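Our group had to plan a table layout for small objects, and I got the mat – big blocks of red, yellow, blue and white with thick black lines.
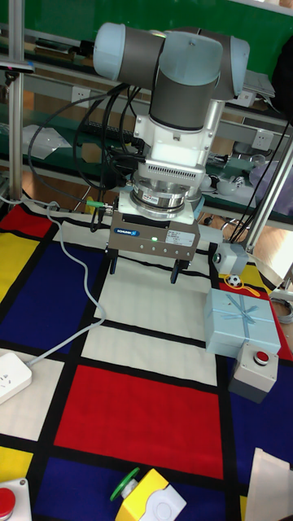
Leila Mofokeng
Student, layout and write-up

I worked from the coloured blocks because they're so easy to call out across a room. We spent 40 minutes arguing over the gift box!

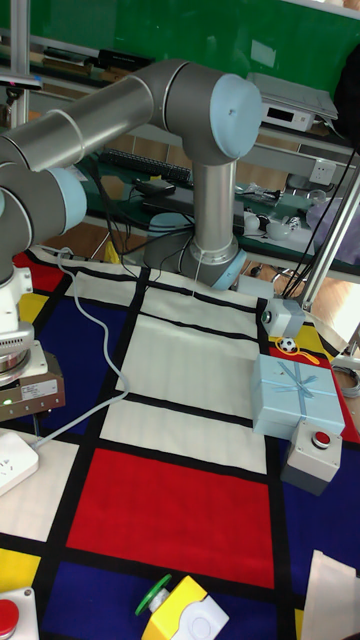
Gift box with its ribbon, right side of the mat

My favourite bit is the tiny soccer ball on its string.
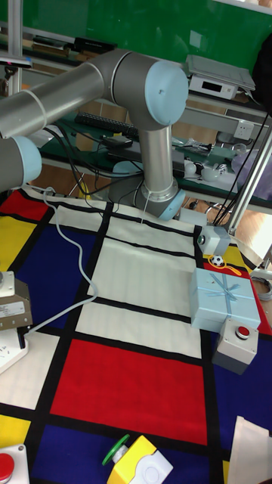 Green button on dark blue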